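Vous êtes ici : Carnets > Visites > Portes ouvertes > Hidby

Rechercher un article, un lieu... OK

Portes ouvertes chez Gurkorgate, site de Hidby

21 novembre 2020

Notes prises vite, je remettrai au propre plus tard (ou pas). Arrivée à l'ouverture, parking déjà plein, badge papier à l'entrée, le mien portait le numéro 73. Bâtiment de 1991, ancien dépôt de textile, ça se voit de dehors surtout. Dedans c'est refait. Café correct. Pas de vestiaire, on garde le manteau sur le bras toute la visite, pénible.

Premier arrêt : la salle Sestis, celle du linge. Grand plateau ouvert, murs blancs, plafond laissé apparent, des bureaux un peu partout. Et au milieu de tout ça, une surface de couchage avec son drap, comme si on avait posé un bout de chambre dans un open space. Les gens bossent à côté sans lever la tête. Le sujet du jour, c'était le pliage d'une chemise. Le drap n'est pas repassé, et c'est voulu d'après la fiche affichée à la porte : à la maison non plus il ne l'est pas. 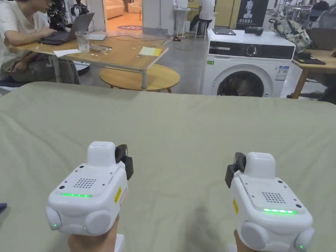
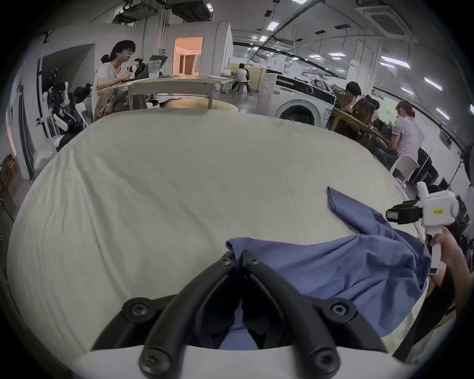
Salle Sestis, le coin linge. Sur la seconde vue, le vêtement bleu encore en tas.

Ce que j'ai retenu pour le pliage : partir d'un vêtement en boule, chercher d'abord un bord, pas le col. Étaler ensuite. Les manches en dernier, sinon tout est à refaire. Je fais exactement l'inverse depuis toujours. La fiche donne 40 secondes pour une chemise, essayé chez moi le soir même, loin du compte. Le coton passe, le lin non, il garde tous les plis.

Ensuite, couloir, escalier, la salle Ruawai à l'étage. Rangement de cuisine, tiroirs, bocaux. Beaucoup trop de monde, vu que des dos. J'y retournerai en août, il parait qu'il y a une deuxième session, plus calme. Boutique minuscule au retour, des torchons, pris deux.

Compteur à la sortie : 1043 entrées sur la journée quand je suis passé. Prévoir une bonne heure et demi, chaussures plates, et commencer par l'étage si vous arrivez tôt. Bus toutes les demi-heures, arrêt juste devant la grille.

Ce site utilise des cookies pour mesurer son audience. Accepter | Refuser | En savoir plus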